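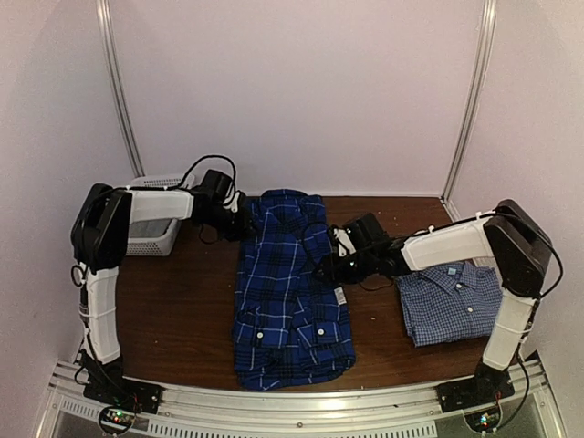

Handout 4: Notes for the demonstration at Skamard

Read these before the visit in February. The demonstration starts at 10.30 and covers the handling of soft goods by two arms sharing one worktop. Godfrey Athumani will run the cell; Orestis Kalogeropoulos takes questions afterwards.

Points to watch
Where each gripper takes hold of the cloth, and how far in from the edge.
Cable routing at the wrist and elbow. The slack must allow full travel without dragging over the work.
Reach. Both bases are fixed at the front, so the arms have to share the middle of the table.

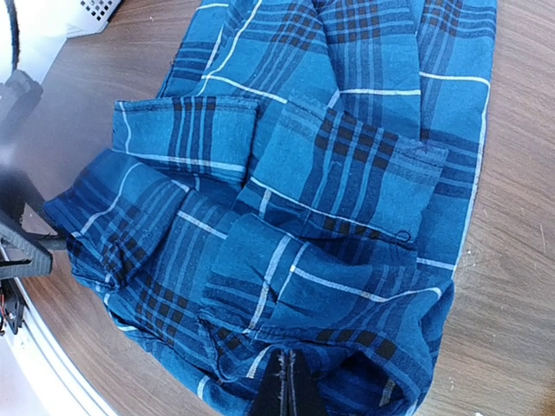 Page last changed: February, 16:10

Cloth has no fixed shape, and a stored grip point is of little use once a garment has been moved. A wrist view shows folds and seams close to the fingertips — the fixed view shows the outline and the position of both arms. Plaid helps the human viewer, as the lines bend wherever the cloth does. Whether it helps the controller is a question for the session.

Written work
Sketch the cell from above and mark the area both arms can reach. State one fold that needs two grippers and one that does not. Maximum 432 words, handed in at room 74.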